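5. Drying and airing clothes with the Reton cabinet

This section explains how to use the Tundix drying cabinet, model Reton, after it is installed and connected. If you did not finish the installation, please go back to section 4.

Before the first use

1. Open the door fully and take out the transport blocks. There are two at the top and two behind the lower drawer.
2. Wipe the inside with a damp cloth. Do not use a cleaner which contains chlorine.
3. Close the door and run the empty cabinet on program A for 12 minutes. A light smell of new material is normal during this first run.
4. Open the door and let the cabinet stand open until the smell is gone.

Note: The cabinet needs free air on the left side, where the intake grille is. Keep curtains and long coats away from the grille.

5.1 Loading the cabinet

1. Spin the laundry well in the washing machine. Clothes which still drip must not be put in the cabinet.
2. Shake each piece one time before you hang it.
3. Hang the heavy pieces on the rear bar and the light pieces on the front bar.
4. Leave a space as wide as a hand between two hangers.
5. Put gloves, hats and small socks on the wire shelf. They can lie side by side, but please do not stack them.
6. Close the door until you hear the click. The panel lamp changes from red to green.

Caution: The maximum load is 3000 grams of spun laundry. More load will bend the bars, and this damage is not covered by the guarantee.

5.2 Choosing a program

Turn the knob to the letter you need and press Start. The display shows the remaining minutes.

Program A – airing without heat. For clothes that were worn for a short time or stored in a closet.
Program B – gentle. For wool, silk and knitted pieces. The program runs 156 minutes and the fan stays at the low speed.
Program C – normal. For cotton and mixed fabric. The cabinet stops by itself when the sensor measures that the air is dry.
Program D – outdoor. For jackets and rain pants. Open all zippers and turn the pockets out.

If you wish to change the program after the start, press Stop, wait until the fan is silent, and then turn the knob. When the knob is turned during the run, the cabinet ignores it and continues with the old program.

5.3 Taking out and folding

The last part of every program is a cooling time. You can open the door earlier, but metal buttons and zippers may then be hot.

1. Take out the light pieces first.
2. Feel the seams and the waistband. These places dry last. If they are damp, hang the piece back and run program A.
3. Lay the piece on a flat surface and smooth it from the center to the outside with your palm.
4. Fold it along the length, then fold it one more time from the bottom.
5. Let the folded clothes rest before you put them in a closed drawer.

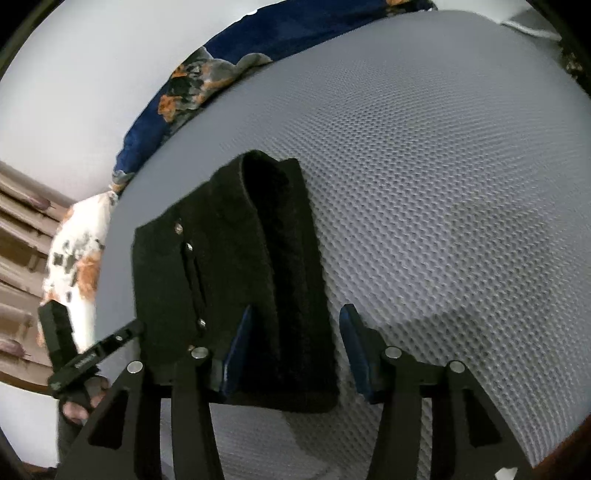 Fig. 5-3. Dark garment, folded, on a mesh surface.

Dark clothes show lint more than others do. Clean the lint filter before you dry them, and do not dry them together with new towels. Cloth with a printed picture should be folded with the print to the inside.

5.4 Cleaning the lint filter

The reminder lamp comes on after 600 hours of running, but we recommend to look at the filter every month – in December and other cold months more often, when the cabinet is used for scarves and thick sweaters.

1. Switch the cabinet off and pull out the plug.
2. Pull the filter frame toward you.
3. Remove the lint by hand or with a soft brush.
4. Wash the filter under lukewarm water if it looks gray after brushing. Let it dry completely.
5. Push the frame back until both clips hold.
6. Put in the plug, then hold the Reset key until the reminder lamp goes off.

Caution: Never run the cabinet without the filter. Lint can reach the heater and start a fire.

Spare filters are sold by Prareo under the name Tundix Filter Set. For repair, please contact the Zacharopoulos service desk and keep the serial number ready. It is printed on the inside of the door, below the upper hinge.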